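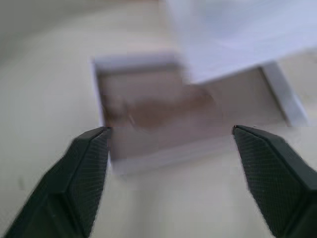 November, very late

I can't sleep, so I'm writing this with the lamp on and a second mug of tea! Choir was wonderful tonight. We finally got through all of the Correa piece without stopping, all 12 pages, and when the altos came in on the slow part I got goosebumps right down to my wrists. Ruan Ngubane has moved us into a half circle (tenors on the left now, poor me, next to the radiator) and suddenly I can hear everybody. I sang the high bit without squeezing my eyes shut!
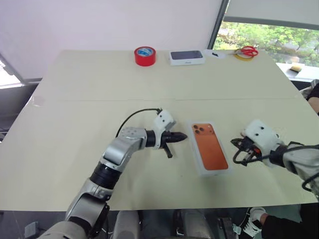 The big pale table, seam and all.

Jhair Pacheco gave me a lift home through Dreltthorpe and we sang the whole way, windows down, freezing. He wants us both to try out for the small group that's going to Porncombe in spring. I said maybe, but I meant yes, yes, yes. I must learn the second verse properly, buy throat drops, and call Mom back about the blue coat. Page 51 of the green book still has that awful jump in it. I'll try it tomorrow in the shower.

We use cookies to improve your visit. Accept | Manage settings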